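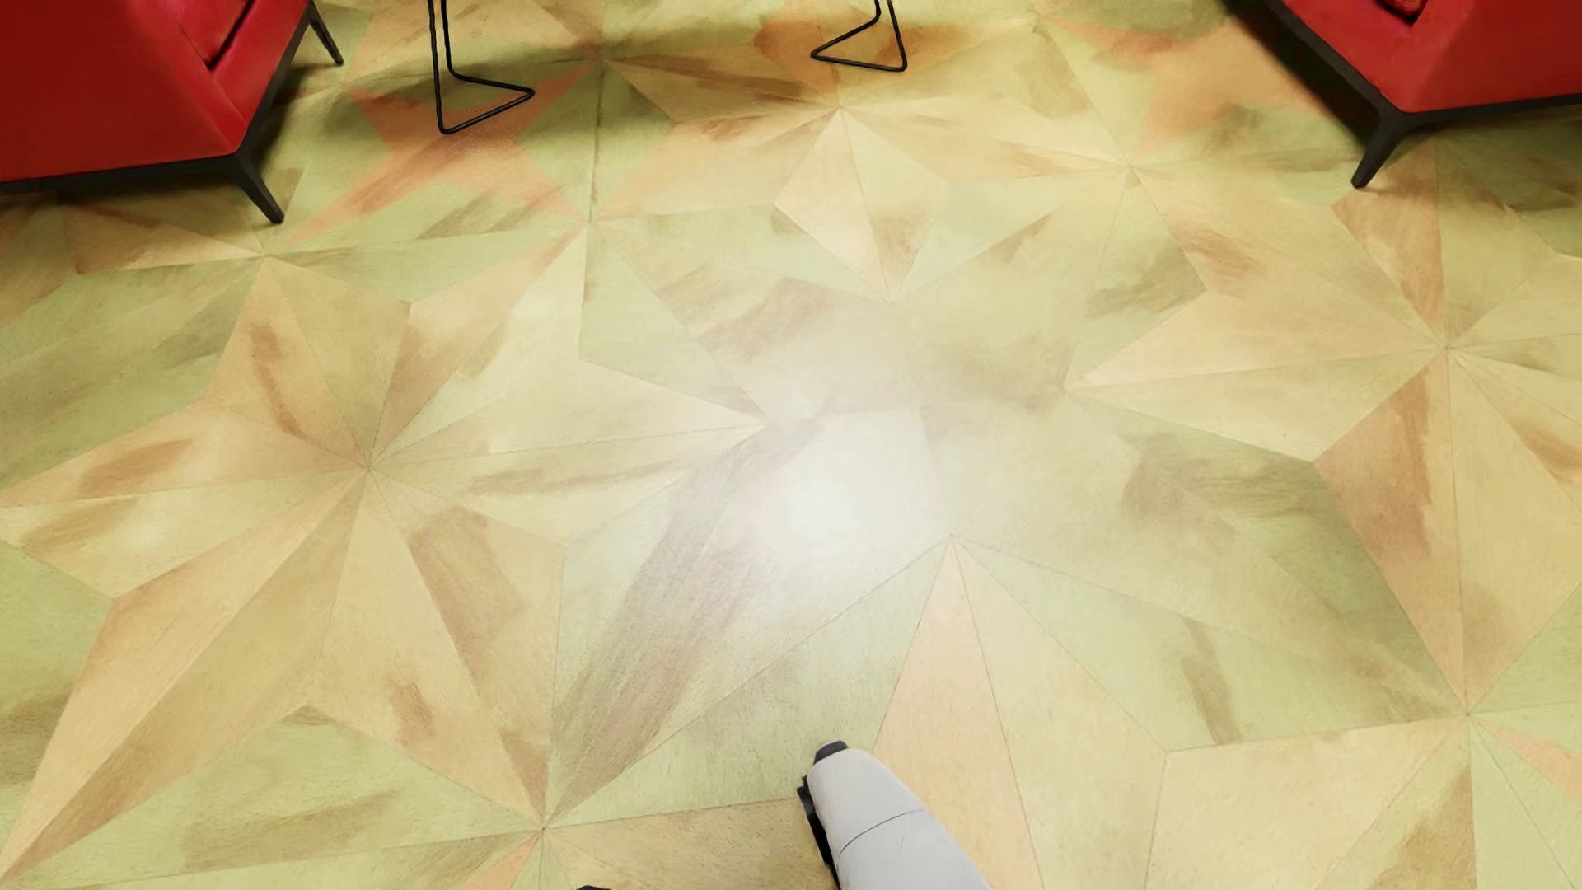
Patterned timber floors are sold on the face and fail at the joints, and the second half of that was my reason for going to the Prirkska open day. The company runs a parquet works at Ustden, a single-storey building with the sawmill at one end, the press room in the middle and a small dispatch bay at the other. It makes panel parquet and a line of star patterns cut from wedges. The star is the harder product. In a pattern like the one at the top of this page, many of the pieces narrow toward shared points, and any error in the cutting angle collects at the point, where the dark joints come together and the eye goes first. A herringbone floor hides a small error in the next row. A star has no next row to hide it in.

The visit was on 3 Oct 2021. Groups were kept to 8 people and ear protection was handed out at the gate. Closed shoes were compulsory and two visitors were sent back to their cars to change.

Sawing and drying

Stock arrives as rough-sawn boards and is stacked under a lean-to on the north side. It is then kiln dried. The works runs a slow schedule with a conditioning stage at the end, where steam is let back in to relieve stress across the board. The operator cut a test fork from a finished board and the prongs stayed parallel, so that load was passed for machining. Boards that fail go back in.

I asked about target moisture content and was told it is set by destination. Stock for air-conditioned buildings is taken lower than stock for coastal houses. This is sensible and not common. Most suppliers I deal with dry to one figure and leave the rest to the installer, who then gets the phone call when the gaps open.

After the kiln the boards sit in a closed room until the batch has evened out. Each stack carries a card with the species, the load and the date in. Several of the cards were handwritten over earlier handwriting and I could not read all of them.

Cutting the wedges

Boards are planed on both faces and ripped to width, then crosscut to blanks. The blanks go to a tapering jig on a sliding-table saw. Each jig is made for one wedge and is used for nothing else. They hang on a wall in the order the pattern is assembled, and the wall alone was worth the drive.

The saw blade is changed after every 700 cuts. The reason is scorching – a dull blade heats the narrow end of the wedge, the fibres crush, and the glue does not take. The operator keeps the count on a mechanical clicker fixed to the fence. Pieces are checked against a steel gauge with a light behind it. If light shows along the edge, the piece goes in the offcut bin, and the bin was fuller than I expected. I was not given a reject rate.

Colour sorting is done by hand at a bench under a north window. The mixed grades run from pale yellow through olive to tan, and the sorter's job is to keep two neighbouring wedges from reading as one piece. Mineral streaks are accepted in the mixed grade and refused in the select grade. I would buy the mixed. It costs less, and small repairs are easier to lose in it.

Assembly and pressing

The panels are laid face down in a steel frame on a heated table. The standard star panel has 192 pieces. Glue is applied to the edges by roller and a backing layer goes on last. The press closes from the sides before it closes from above, so the points are pushed tight while the glue is still mobile. Pressing from above first was tried in the early years and gave open centres.

The adhesive is Plistex, a two-part product bought in drums. The pot life is short and the mixing station has a timer with a loud bell. It rang twice while we stood there. On the second bell the remaining glue was thrown out, with half a panel still to do, and a fresh lot was mixed.

Panels stay in a racked store after pressing and are then sanded. Sanding across a star is awkward as the grain runs in every direction, so some pieces are always being cut across the fibre. The works finishes with a fine belt on an oscillating head. I looked along a panel at a low angle and found faint marks on the darker pieces only.

Finish and laying

Panels leave unfinished or oiled. Lacquer is not offered. The Bautista showroom in town, which sells the floors, has a laid area that has been walked on since it opened, and I went there afterwards. The joints were tight except in one strip by the street door, where the sun comes in. There was some lipping at the perimeter and the expansion gap had been filled with something hard, which would explain it.

Practical notes

The next open day is planned for November. Parking is on the verge and fills early. The tour has one set of stairs and no lift, and the kiln end is hot. Photographs are allowed everywhere except at the jig wall. Samples can be bought at the dispatch bay, cash only. I took one oiled and one bare, and both are on a shelf above the heater until winter is over.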